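Domingo de membrillo, sin ser domingo

13 de marzo de 2022 · Lectura: 2 min
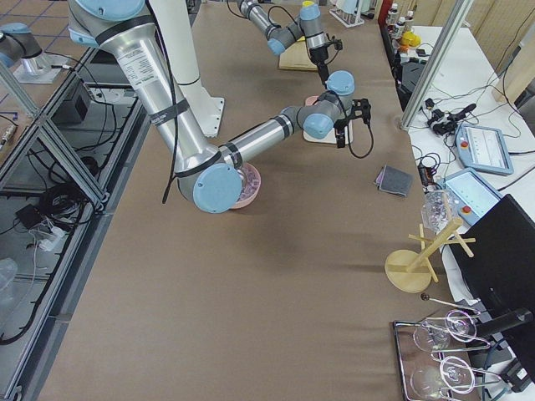
El cuenco rosa, medio escondido en la mesa larga.

Querido diario, hoy me he levantado con la idea fija de escribir por fin la receta de la sopa de mi abuela, la que hacía en Rivera cuando llovía y no se podía bajar al huerto. La tengo en la cabeza desde niño, pero la cabeza ya no es lo que era, y me da miedo que un día abra la boca para contarla y me salga otra.

Llamé a mi primo Eduardo Estrella, que se acuerda de todo (o dice que se acuerda), y estuvimos al teléfono más de lo que pensábamos los dos. Según él llevaba dos puerros y 700 gramos de calabaza; según yo, la calabaza solo entraba en agosto, cuando venían los tíos y éramos nueve a la mesa. No nos pusimos de acuerdo, claro, pero qué gusto oírle reír – tiene la misma risa que su padre – y acabamos hablando de la casa, del olor a leña y de aquel perro que se comía las peladuras.

Después de comer hice una primera prueba, con mucha calabaza, para darle la razón por una vez. Me quedó sosa y algo espesa, aunque repetí plato. Le faltaba el pan del día anterior, que mi abuela desmigaba con los dedos mientras contaba historias y nunca medía.

Mañana probaré con menos calabaza y un chorrito de vinagre. He apuntado las cantidades en el cuaderno azul, con lápiz, por si Eduardo vuelve a llamar.

5 comentarios · 2 veces compartido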